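How I Made a 28-Second Commercial for My Little Snack Shop

I've been promising you guys this one for ages! Back in January I finally made my own ad for Stokik, my online snack shop, and I did it for $165. No agency, no fancy crew, just me and a very long to-do list.
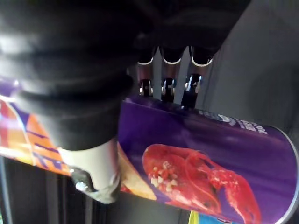
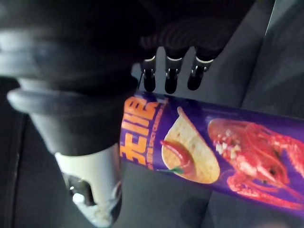 So, first things first: write one sentence. Mine was "movie night starts when the box shows up." If a shot didn't fit that sentence, I tossed it (goodbye, dancing raccoon idea — I still miss you).

Next, sketch your shots on sticky notes. I drew nine and kept six. Stick figures are totally fine, mine looked like sad forks.

Then do your sound. I recorded my voice in the closet with coats all around me, then dropped it into Skiltinix, the editor I use. Lay the voice down before you cut any video, because it sets the pace for everything else.

Put your shop name on screen in the first five seconds. People scroll fast!

Last step, run it small. I put $50 of my budget into local ads and let it go for a week. It got 2,000 views, and a bunch of new orders came in from two towns over.

Save your project file before you export, by the way. I didn't, and I had to redo all my captions at 11 p.m.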